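Prullo path survey unit

The Prullo path survey unit is a small wheeled robot used to inspect shared paths for walkers and cyclists. It was developed by the Echeverri workshop in Nudville and is operated by the Kunham parks service, which keeps one unit in regular use and a second as a source of spare parts. The unit travels at walking pace under the eye of an attendant and records the condition of the pavement, the edges of the path and the height of nearby growth. This article deals mainly with the setting up, calibration and upkeep of the Kunham unit.

Construction

The unit has a low aluminium chassis carried on 4 rubber-tired wheels, each with its own motor. A short mast holds the forward camera and the satellite antenna. Two distance sensors are fitted behind the front bumper, one on either side, and a third faces the rear. The battery slides into a tray from the left and is held by a hinged bar. All wiring between the mast and the chassis passes through a single sealed connector, a change made at the request of Kenna Sutherland, the service's equipment supervisor, after repeated faults with the original separate plugs.

The on-board computer is mounted under a grey cover at the back of the chassis. It stores each survey as a set of images, sensor readings and position records. Files are copied at the depot by cable, as the wireless link is reserved for the attendant's handset and the stop control.

Setting up

Setting up begins at the depot. The attendant checks tire pressure and wheel nuts, fits a charged battery and confirms that the mast is locked upright. The stop control is tested with the wheels raised on a stand. A unit that fails this test may not leave the depot until the receiver has been replaced and the test repeated.

On site, the unit is placed on a level part of the path, facing the direction of travel, and left switched on until the position reading settles. The camera is then levelled by means of two thumbscrews at the base of the mast. The attendant enters the width limits for the path and walks the first stretch beside the unit with one hand free for the stop control. The usual proving run is 200 metres long.
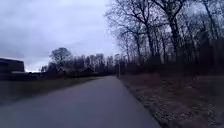
Edge calibration is the longest part of the procedure and the one most often repeated. The unit keeps to its line by comparing the tone and texture of the pavement with those of the ground on each side, and the two sides are set separately. On a path of plain dark asphalt with no painted lines, the edges are the only guide available. Where the right edge is sharply defined against dead leaves and rough ground, the standard setting is normally enough. A left edge that blends gradually into short grass calls for a wider margin, so that the unit does not treat the verge as part of the path. Overcast light is preferred for this work. Strong sun throws the outlines of trunks and branches across the pavement, and the software may read them as cracks or changes of surface.

The values chosen are saved under the name of the path and the season. Kunham holds separate leaf-fall and summer settings for every path bordered by trees, and the leaf-fall settings are reviewed each September. The method of storing paired settings was drawn up by Radomír Jurčo, who also wrote the attendant's handbook.

Routine care

After each outing the wheels and the underside are brushed clean and the camera window is wiped with a damp cloth. Leaf fragments tend to gather between the motor housings and the wheel hubs, where they hold moisture against the seals. The hubs are opened and greased after every 1,000 kilometres of travel. Batteries are stored partly charged in a dry cabinet and are retired when they can no longer complete a full survey with a reserve.

The camera window is made of hardened glass and is replaced when scratched. Fitting a new window alters the view slightly, and the levelling and edge calibration must both be done again before the unit returns to service.

Faults and repair

The fault most often logged is drift, in which the unit wanders slowly toward one side of the path. It may arise from uneven tire pressure, a loose mast or an unsuitable edge setting, and the handbook requires them to be checked in that order. Arnulfo Tamayo of the Echeverri workshop later added a bench test in which the motors are run in pairs and their speeds compared. A difference greater than 2 per cent is corrected by replacing the slower motor.

Damage to the front bumper is repaired at the depot. Repairs to the computer or the sealed connector are carried out in Nudville, and the unit is returned with a signed inspection sheet.

Records

Each unit has a bound logbook in which outings, settings and repairs are entered by hand. The current edition of the handbook is dated June 4, 2024, and is kept by Maham Rana at the Kunham depot. Earlier editions used a single calibration value for both edges and are no longer valid for use in the field.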